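Section 5: Good habits before you hit Run

If you've made it through the wiring section and your gripper opens and closes when you tell it to, nice work! The fun part is next, but I'm going to be a pest first. This section covers the house rules for the Karras arm, and I'd like you to go through them in order the first few times, even in the simulator. I know, I know, you can't pinch your thumb in a simulator. You can pick up bad habits there, though, and they come along with you to the bench.

What you need: the arm profile loaded, the wrist camera view open in Zorton, and the stop key mapped to something you can slap without looking. I use the space bar. Eftychia Theodorakopoulos, who wrote the first version of this guide, used a foot pedal, and if you have one, go for it.

Before a run

1. Start with the gripper open and empty. Check it in the wrist view and check it in the status line too. If the two don't agree, stop and redo the homing from Section 3.

2. Look at what's under the fingers. You want to know where the work surface ends before you send the arm down toward it. I've driven a gripper past the edge of a table more than once (sorry, Huser team) and it's a silly way to lose an afternoon.

3. Set the speed to Slow. Every new scene gets one full pass on Slow, no matter how many times you've run the same task somewhere else.

4. Say out loud what the arm is going to do. Yes, even if you're alone. If I can't say it in one sentence, I split the task in two.

5. Press the stop key once while the arm is making a small move. It should hold right there. If it coasts, don't go on.

Note: Shadows can fool you when you're judging height from the wrist view. A dark patch on a table can look like an object, and an object can look like a patch. Turn on the depth overlay (the D key) and compare before you lower anything.

During a run

6. Keep one hand by the stop key the whole time. Coffee goes in the other hand, or better yet, on another desk.

7. Come down from straight above for the last stretch whenever there's room. Sideways approaches are allowed, but I save those for scenes I already know well.

8. If the view freezes, stop first and figure it out second. The arm keeps going when the picture doesn't!

Caution: Don't change the finger width limits in the middle of a run. Wanov will let you do it and won't warn you, and the next close command will use the new numbers right away. Stop, change, home, start over.

After a run

9. Open the fingers, back the arm off, and only then switch to Idle. People like to do it the other way around to save time, and then they wonder why the next homing fails.

10. Write one line in the run log, good or bad. Mine are pretty dull. "Run 392, slow, fine" is plenty. "Run 749, stopped by hand, went too low near table edge" is even better, as the next person will know where to look.

For your first try, load the kitchen practice scene and go through steps 1 to 5 without moving on to a grasp. Do it until you stop needing this page, then come back and pick up at step 6. 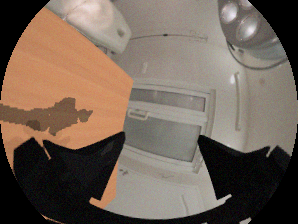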